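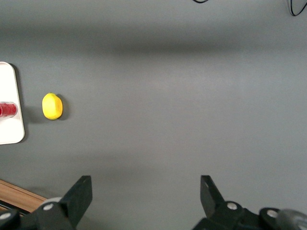 I have been drinking hot lemon water out of the wrong cup for most of my adult life, and I blame my mother-in-law's cabinet. It's full of thin gold-rimmed things you can't pick up once they're full. You stand there blowing on it, you forget about it, you come back and it's cold and there's a seed stuck to the side.

So this winter I went looking for a better cup, and because I can't do anything the short way, I ended up with a tray too, and strong feelings about lemons.

## The cup

My first stop was a shop called Junderano, which is down a side street behind the post office and has the worst parking in town (bring quarters, and patience). Sylvie Bergeron runs it. I told her I wanted something for hot lemon and she walked right past the entire wall of mugs I'd been looking at and handed me a red one with ridges.

I'm not a red cup person! My kitchen is gray, my sweaters are gray, my car is gray. But she made me hold it for a while, and I got it. Ridges give your fingers somewhere to go. A smooth cup, when you've just been squeezing fruit, wants to leave your hand, and I have the chipped floor tile to prove it.

"People buy white and then they wish they'd bought red," Sylvie told me, ringing it up before I'd said yes.

She's right about the color too. Put a lemon next to a red cup and suddenly your morning looks like somebody planned it. I had mine side by side on the table for a good ten minutes before I made anything. I called my sister to tell her about it and she asked if I was feeling okay.

## The tray

Now, the tray. I held out on this one. Trays always seemed to me like something for hotels, or for being sick. Then I had coffee with Florence Sandhu, who used to buy housewares for a small chain called Roter and now mostly gardens, and she got almost stern with me.

Her argument goes like this. If you make the same drink every day, you use the same few things every day, and those things will drift. The cup goes to the bedroom. The spoon goes God knows where. The squeezer ends up behind the toaster. A tray is a parking space, and you'll put things back in a parking space when you'd never put them back in a cabinet.

She likes white, rectangular, with rounded corners. The rounded corners are a cleaning thing - sugar and honey get into a sharp corner and live there forever. And she likes it small. A big tray, according to Florence, is just a second counter, and you'll have the mail on it by the end of the week.

I bought a small white one. I've had it since July and so far the mail has landed on it only twice, both times my husband.

The lemon doesn't go on the tray, by the way. I tried it. It rolls into the cup, it gets dripped on, and it looks crowded. Mine sits out on the table by itself, a little way off, where I'll see it and remember to use it. Florence thinks this is silly and keeps hers in a bowl.

## The lemon

I thought I knew how to buy a lemon. You look for yellow, you look for big, you go home. Annunziata Melis set me straight on that. She sells citrus at the indoor market and has opinions about the way I was squeezing hers.

What you want is weight. Pick up two that look the same and take the heavier one, every time. The skin should be on the fine side. If it's thick and bumpy like a golf ball you're paying for peel, and that's lovely if you're making marmalade and a shame if you're making a drink. Color she cares about less than I'd have guessed, as long as there's no brown or soft spot near the ends.

Then let it warm up. A lemon straight out of the refrigerator hangs on to its juice like a grudge. Leave it out overnight, roll it hard under your palm on the table before you cut it, and you'll get noticeably more. If you're keeping a whole bag, put the rest in the refrigerator and just bring out tomorrow's.

## What I make now

Half a lemon, squeezed straight into the cup. I own a Dutberg squeezer with a little strainer and I use it maybe one day in five, mostly because I hate washing the strainer. Hot water, but not boiling - I let the kettle sit while I feed the cat. A spoonful of honey if it's been that kind of night. Sometimes a slice of ginger, and if there's ginger I leave it in and fish it out with my fingers at the end, like an animal.

The other half goes cut side down on a saucer and gets used at dinner, on fish or greens or whatever. If it's still there the next morning I rub it around the inside of the sink with some salt.

Solange Chisholm, my neighbor, came by last week and watched me do the whole thing, start to finish, tray and all. She drinks instant coffee out of a travel mug, standing up. She asked where I got the cup.

I gave her directions to Junderano and told her about the parking. She came home with a blue one.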